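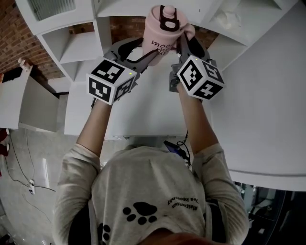
Does it matter where on a lidded tumbler people take hold when they set it upright on a table?
It matters mostly for steadiness. A hold low on the body leaves the lid free and keeps the cup from tipping, while a hold near the rim makes small shifts easier but tips a tall cup sooner.

We use cookies to remember your reading settings. Accept | Manage

Reading time: 2 min

4.2 Drinkware handling

The drinkware set covers lidded tumblers, open mugs and flasks. Of the 3,468 handling episodes logged in the Dretham study, 3,329 were kept after we removed those in which the item was never lifted or moved. The lidded tumbler was the item that took the longest to settle on the table, and most of this section deals with it.

Figure 4. Two-sided hold on a lidded tumbler. The pale pink body is held from the right side and the lower left, and the carrying loop on the lid is left alone.

We coded each episode for the place of first contact (lid, loop, upper body, lower body) and for whether one side or both sides of the item were held. Coding followed the sheet in Appendix B. Where contact moved during an episode, the first place that lasted longer than a glance was taken. Two coders worked separately and settled differences by going back to the recording.

Loops were used less than we expected. In the November sessions at Dalley, participants were told only to move the tumbler to a marked spot and leave it upright. Most went straight for the body. Those who did start with the loop usually changed to the body before putting the tumbler down, as the cup swings when it hangs from the lid. A two-sided hold as in Figure 4 was common at the end of the move, when the base had to be set flat.

Printed lettering on the side had a small effect. Some participants turned the tumbler until the words faced them, even though the instructions did not mention it. These turns were coded as a separate step and left out of the placement times. The Bühler items, which have plain sides, showed no turns of this kind.

Table surface was kept the same throughout: white, clear of other drinkware, and wiped between sessions. We did not vary the fill level. All tumblers were used empty, so the results say little about a full cup, where the weight sits lower and a spill is possible. The Prollier protocol includes a filled condition, and 3,109 of our episodes use the same contact codes, so the two sets can be compared on first contact but not on placement time.

Open mugs are treated in Section 4.3. The handle there plays a different part from the loop on a tumbler lid, and the codes for it were added after the first round of sessions.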